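September 22, 2018

I have been using the Kotian scalp serum for 12 weeks now, so it seems a good time to write down how it has gone. Regular readers will remember that I started it in place of the Stilano tonic, which left my hair greasy by lunchtime and did very little for the flaking.

I put the serum on at night, along the parting and behind the ears, and wash it out in the morning. For the first two weeks my scalp felt tight and I nearly gave up. Sharada Varma left a comment telling me to cut it down to every other night, and that helped a lot.
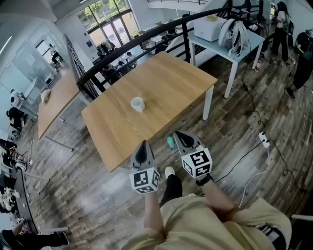

The flaking at the front has mostly gone. The patch at the crown is still there, though smaller, and it gets worse if I wash with very hot water. I have not seen any change in how much hair I lose in the shower.

A few of you asked about shampoo. I am still on the plain Jorkitz one. I did try a sample from Clundora but the scent was too strong for me, and it made my neck itch. Joelle Geagea asked whether the serum is safe on coloured hair. I don't colour mine, so I can't say. Zeyu Cui does, and wrote that hers faded a bit faster than usual. 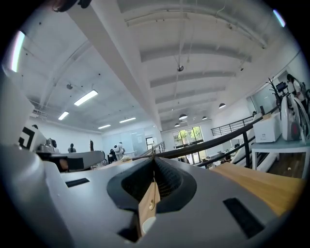
One bottle lasts me just over a month if I am careful with the dropper. I have one more in the cupboard and will use that up before deciding whether to buy again. Next report in October, when I will also try leaving it off for a week to see if the flakes come back.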